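Brirutdale kitchen grants to close at end of April

Home cooks and small food sellers have until the end of the month to apply for a share of the shire's food business money.

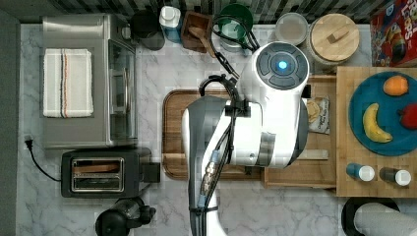

A wooden cutting board with a grooved edge on a marble kitchen countertop.

People who make jams, cakes, pickles and ready meals at home in Brirutdale have until the last day of April to apply for help with the cost of bringing their kitchens up to the standard needed to sell to the public.

The shire has set a limit of $1561 for each household. The money can go towards a second sink, a hand basin, sealed shelving, a fridge thermometer or new benchtops, as long as the work is finished before the end of the financial year. It can't be used for ingredients, packaging, market stall fees or labour done by the applicant.

A total of 437 households in the shire are registered to sell food made at home. Most are in Brirutdale itself and along the Waltirport road, with a smaller group on the farms to the north. The shire received 40 applications in the first round last spring and still had money left when it closed, so the remainder was carried over into this one.

Marek Murín, who manages environmental health for the shire, said the first round had been held back by the form.

"It ran to 11 pages and asked for a floor plan drawn to scale," he said. "A lot of people got to that page and put it in a drawer. We've cut it to four pages and you can draw the plan by hand. We just need to see where the sink is, where the stove is and where the food gets stored."

Applicants no longer need two quotes for items under $500. A single quote or a shop price is enough. Larger jobs such as plumbing still need two written quotes from licensed tradespeople, and the shire will not pay for work that started before the grant was approved.

Mr Murín said the most common problem found at home inspections was the lack of a separate place to wash hands. Cutting boards came next. Boards with deep knife marks or splits have to be replaced or sanded back, and raw meat must be kept on its own board. There is no rule against timber boards in the shire, despite what some sellers have been told.

"Timber is fine if it's in good condition and it's cleaned and dried properly," he said. "We get that question every week."

Benches need to be smooth and easy to wipe down, with no open joins near where food is handled. Stone, steel and laminate are all accepted. Tiled benches can pass if the grout is sound, but inspectors will look at them more closely.

The owner of the Sundqvist bakery in Station Street, which began as a home kitchen selling rye loaves at the Thursday market, is offering her shop for two evening sessions where people can get help filling in the form. Shire staff will be at both. The sessions run from 6 pm to 8 pm and there is no need to book, although space is tight and those with prams are asked to use the side door.

Some sellers say the grant doesn't deal with their main cost. The yearly registration fee went up last July, and people who sell only a few weekends a year pay the same as those who sell every week. A petition asking for a cheaper seasonal rate has gathered 1274 signatures and will be presented at the next council meeting.

The shire said it would look at the fee as part of the coming budget but made no promise. Any change would have to be advertised for public comment first, and would not take effect before the new registration year.

The Waltirport growers' market has meanwhile said it will ask all food stallholders to show a current registration certificate from the start of winter. Until now it has relied on sellers to say they were registered. Stallholders whose paperwork is being processed will be able to trade if they can show a receipt from the shire.

Online food handling training is also being offered at no charge to anyone who applies for the grant, whether or not they get it. The course is run by Novedon and takes an afternoon to finish. It covers storage temperatures, allergens, labels and cleaning. People without internet at home can use the computers at the Brirutdale library, and printed workbooks can be picked up from the front counter of the shire office.

Labels are worth checking before applying, Mr Murín said. Every packaged item sold from a home kitchen needs the name of the food, the maker's name and address, a list of ingredients, any allergens and a date mark. Handwritten labels are allowed if they can be read easily and don't smudge.

Applications will be assessed in the order they arrive. The shire expects to answer within three weeks, and an inspector will visit before any money is paid out - usually on a weekday morning, though later times can be arranged for people who work. Those who missed out in the first round can apply again and don't need to send in their floor plan a second time.

Forms are available at the shire office, the library and the Waltirport service centre. Completed forms can be posted, emailed or handed in at the office before 4.30 pm on the closing day.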